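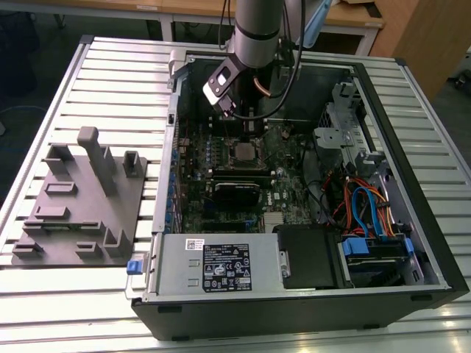

Handout 4: Processor, socket and memory slots
Hardware Service I, Bench Unit. Instructor: Stela Lazăr

Desktop motherboards are laid out so that the parts exchanged most often can be reached from one open side of the case. For all bench work in this unit the tower is laid on its side with the side panel off and the board facing up. Learn the board by position first. The processor sits near the center in its socket, the memory slots run in a row beside it, and the expansion cards stand beyond the memory. The rear I/O connectors line the back wall of the case and are the most reliable landmark for orientation. With the cooler off, the metal top of the processor is exposed and must be kept clean.

4.1 Before opening the socket

Shut the machine down, switch off the supply and pull the power cord. Press the power button once with the cord out. Put on the wrist strap and clip it to bare metal on the chassis. Note the cooler screws in your log sheet and loosen them in a cross pattern, a few turns each. If the cooler does not lift, twist it slightly. Do not pry.

Old thermal compound is removed with a lint-free wipe and isopropyl alcohol. Wipe from the edge toward the middle so that residue stays off the substrate. Allow 60 seconds before continuing.

4.2 The retention assembly
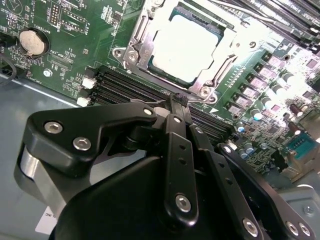
The retention assembly consists of a metal frame, a hinge and a lever. The frame presses on the rim of the processor and leaves the middle of the heat spreader open for contact with the cooler. The heat spreader is the metal cap; the thin colored border around it is the substrate, which carries the circuit.

To release, push the lever down and slightly outward until it clears its catch, then let it rise under control. Lift the frame by its edge. Keep tools away from the memory slots, which lie close to the socket. The latches at the slot ends are plastic and break when leaned on.

Force on the lever is noticeable, and some resistance is normal. If the lever will not move with one finger, stop and call Petrică Bucur at the parts desk.

4.3 Removing and handling the processor

Lift straight up, holding two opposite edges. Sliding or tilting the part while it is still seated can bend socket contacts, and a board with bent contacts is written off for this course. Do not touch the underside.

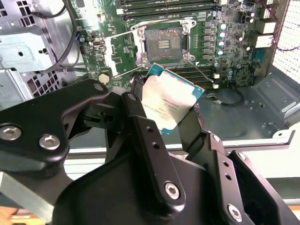 Once clear of the socket, the part goes into an antistatic tray, contacts down, with the corner mark facing you. Record the lettering on the heat spreader in the log before putting the tray aside. Fit the socket cover if the board will stand open for longer than the lab period.

4.4 Refitting

Match the corner mark and the notches. Lower the part without pressure; it should drop level. Close the frame, then the lever. Apply fresh compound and refit the cooler in the same cross pattern.

Log sheets for 4.1 to 4.4 go to Radu Vasiliu, room 183. Reading for the June test: Kaneko, Bench Notes, chapter 13.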